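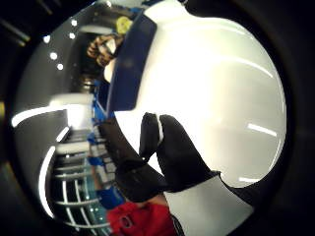 What do we do when the table cell loses its home position between sessions?
Re-home with the arm parked clear of the table, then run the short touch-off on the white top before loading any job. If the second touch-off disagrees with the first, stop and check the mount screws.

5 March 2018, table cell (Atum), notebook entry W. Wu

Came in to a fault left over from Friday. Log says position error on the wrist axis, cleared by hand, came back at the next start. Ka-ming had already power-cycled it. No change.

Order of work:

Covers off the wrist. Connector seated, no play. Cable jacket has a polished spot where it passes the elbow clamp but is not cut through. Turned the clamp a few degrees so the cable leaves it straight. Marked the new angle with paint pen.

Homing run, repeated. Encoder reads 773 counts at the hard reference. The sheet on the cabinet door has 305, written in November after the Troltari gearbox swap. So either the sheet was never updated after the last belt change or the belt has skipped. Tien-fu thinks skipped. Belt tension was on the low side, and there was rubber dust in the housing, which supports him. I retensioned to the mark, cleaned out the dust and ran it again. Still 773, and it repeats. Took 773 as the new offset and saved it under a new file name. Old file kept.

Do not overwrite the old file until the belt has been changed.

Touch-off next. The table top is glossy and the height sensor does not like it where the ceiling lights reflect. Known since the first install. Wing-sze's method is to take the points near the rim, on the side away from the light strips, and ignore anything in the middle. Did it her way. First pass good. Second pass had one bad reading, which went away when I wiped the sensor window. Third pass good.

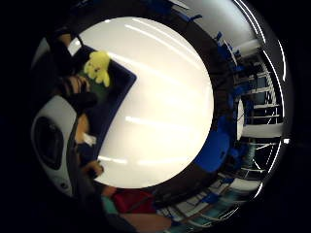
Table top and dark blue rim, with ceiling light reflecting across the white.

The streaks are the trouble spots. A reading taken on one comes back low or not at all. We could put down a matte sheet for calibration only. Corina has asked Pletano whether theirs lies flat enough. No reply yet. Until then the rim method stays.

Speed test after touch-off. Ran at 200 mm/s with no load, full reach both ways, no fault. Ran again with the test weight, no fault. Wrist makes a faint tick on reversal that I do not remember from before. Ka-ming does not hear it. Leaving it noted.

Grease: wrist only, 2 strokes. Elbow was done last time and still looks fine at the seal. The Mamani gun leaks at the coupler again. Wipe it before it goes back on the hook, the hook drips onto the cable tray.

Open items:
Belt, wrist axis. Order one and a spare. Tien-fu has the part number.
Sheet on cabinet door. New offset written in pencil for now, ink after the belt.
Elbow clamp. Look at the cable again at the end of the week. If the polished spot has grown, replace the whole run.
Matte sheet. Waiting on Corina.
Fault log. The clock in the controller is an hour off, so times in the log do not match times in this book. Add the hour when comparing.

Covers back on, four screws each side, threadlocker on the lower pair. Cell released to Wing-sze at 15:40 with the speed limit left at 200 until the belt is in.

Added later, K. Tse: heard the tick. It is on reversal toward the cabinet side only.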